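Kinesthetic teaching vs teleop, a thread from someone who has now done far too much of both. October 2019, Skulbridge kitchen, tea going cold. 1/

Quick version for new people: kinesthetic = you grab the arm and drag it through the job. Teleop = you sit off to one side with a controller and the arm copies you. Same task, very diffrent data.

Dragging by hand is lovely for the first hour. You feel where the wrist wants to go. Then your shoulder starts complaining and your demos get sloppy and you can see it in the plots afterwards.

Also your own body is in the way. Half my September recordings have my elbow over the bit that matters. Binned the lot.

Teleop is slower to learn. Diarmuid Daly took 2 days before he could put a slice of bread down without squashing it. Now he's quicker than me and goes on about it.

Current set is breakfast jobs. Bread to board, board to toaster, lid on, lid off. Boring on purpose. Geraghty want 1,000 clean demos before they'll even talk about training a policy.

Same worktop, two views:

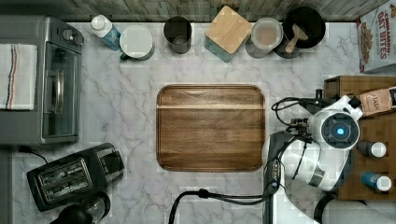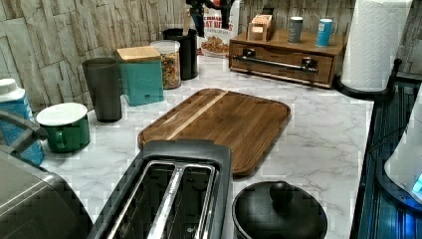 Board clear in both. Toaster's the black two-slot one.

People keep asking why we don't tidy the back row away. Cos real worktops have a row of stuff at the back. Teach on a bare one and the policy falls over the first time it meets a cereal box.

Thing I got wrong for ages – pausing. When you teleop you stop to think, and the robot learns to stop and think too. Except it isn't thinking, it just hangs there over the toast. We trim pauses out now. Better fix is knowing the next move before you press record.

Other thing, keep your mistakes if you recovered from them. Dropped the slice, picked it up, carried on? Keep it. Dropped it and swore and hit stop? Bin.

Cables. Every demo I've ever lost at the last second was cables. Leave more slack than looks sensible and check it again after you've moved the arm accross.

Someone asked what we log with. Potiso for the joint data, Westico for video, and a paper notebook for "that one felt wrong". The notebook has saved us more than once.

4 operators is the sweet spot for us. With just one of you the robot picks up your habits. I always come in from the left and for weeks so did it.

Where we are: 4,000 recorded if you count the bad ones. Nowhere near that once you throw out what you should.

Lids tomorrow. Will post the grip settings if anyone wants them, shout in replies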